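Does a Rented Simulator Save Time? A Look at the Zamholm Tabletop Package

Student project report
Bienvenido Enriquez
Submitted August 28, 2018

1. Why I looked at this

Zamholm is a paid package of simulated tabletop scenes for robot arms. It is sold by a company called Endby, and a student seat costs 700 dollars for a term. For that you get the scenes, a set of household objects, a motion planner and an online help desk. The sales page says a student can "go from install to reliable grasping in an afternoon." My department was thinking of buying seats for the intro robotics course, and my project was to find out whether that sentence is true.

I should say up front that I did not believe it when I started. I tried to set up the tests so that I could be proven wrong, and in a couple of places I was.

2. Getting it running

The afternoon in the ad does not include the install. The installer asked for a graphics driver older than the one on the lab machine, then stopped without an error message when it found the newer one. The manual has a page on this, but it covers a version of the package that is no longer sold. The help desk sent me a link to that same page. I got past it by editing a settings file that one of the install scripts mentions in a comment.

After that, things went better than I thought they would. The scenes load fast. The arm moves smoothly, the camera can go wherever you want, and objects can be dropped in by name from a plain text file. A classmate who had never used a simulator was moving the gripper over the table within minutes. If the ad had promised only that, I would have no complaint.

3. What I tested

I used the stock table scene and asked for one job over and over: go to the named object, close the gripper, lift, hold. I left all settings at their defaults. Endby says the defaults are good enough for teaching, and a beginner would not know what to change anyway.

I ran 432 trials. The start positions came from the package's own shuffle tool, so I did not pick easy or hard ones by hand. A trial passed if the object was still in the gripper at the end of the hold. I logged everything else as a fail, including the times the planner gave up before moving.

The full log is in the department folder. I have left the trial table out of this report since it is long and most of it repeats.

4. What I found

Thick, simple shapes are easy for it. A rolling pin lying clear of other things was picked up so often that I stopped finding it interesting. I had expected round objects to roll away when the fingers touched them, and that was rare.

Flat things are another matter. With a plate, the planner likes to come straight down in the middle, where there is nothing to pinch. The fingers stop at the surface, the status line turns green, and the arm goes back up with nothing in it. This is my biggest problem with the package. The green status means that the motion finished. It says nothing on whether the object was picked up. The manual does explain this, in a footnote, but a student watching the status line will think the grasp worked. The built-in score sheet uses the same status, so the grades it gives are too high. I only noticed after comparing the score sheet with the recorded object heights.

Objects that hang past the table edge caused a different kind of trouble. In several trials the planner treated the overhanging part as if it were not there and chose a path through it. I reported this and was told it would be "looked at."

Candlesticks fell over a lot. I don't hold that against Zamholm, because I think a real one would too.

5. The shuffle tool

One thing I could not settle is how random the shuffle is. Past 200 trials I began to see layouts that looked familiar, and when I compared the saved files, some were exact repeats. Endby answered that the tool draws from a fixed list in the student version. The length of the list is not published. This matters for anyone who wants to train something on these scenes and then test it, because the test may contain layouts from the training. For a first course it may not matter at all.

6. Compared with the free option

The course now uses a free simulator with scenes built by a former student, Barbieri. They look worse and the objects are mostly plain boxes. But the pass check looks at where the object ended up, and anybody can open the code and read how it does so. I set up the same pick-and-hold job in it in one evening, which is close to what Zamholm took me once I include the install.

The fair comparison would be with a real arm, and I did not have time on one. The nearest I could have booked was at the Flirkodthorpe campus, and it was taken through August. So I can't say how well a grasp that works in Zamholm would carry over. Endby says it carries over well. I asked for the data behind that and got a brochure.

7. Recommendation

I would not buy seats for the whole course at this price. One seat for making lecture material could be worth it - the scenes look good and they are quick to change. If the department does buy, the built-in score sheet should be turned off and replaced with a check on object height. My script for that is 7 lines long and is in the same folder as the log.

I would also ask Endby for three things before paying: a current install page, the length of the shuffle list, and a status line that separates "motion finished" from "object held." The last one can't be hard to add. The package already records the heights it would need.
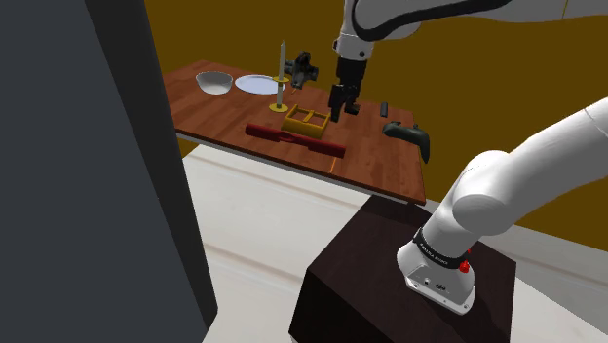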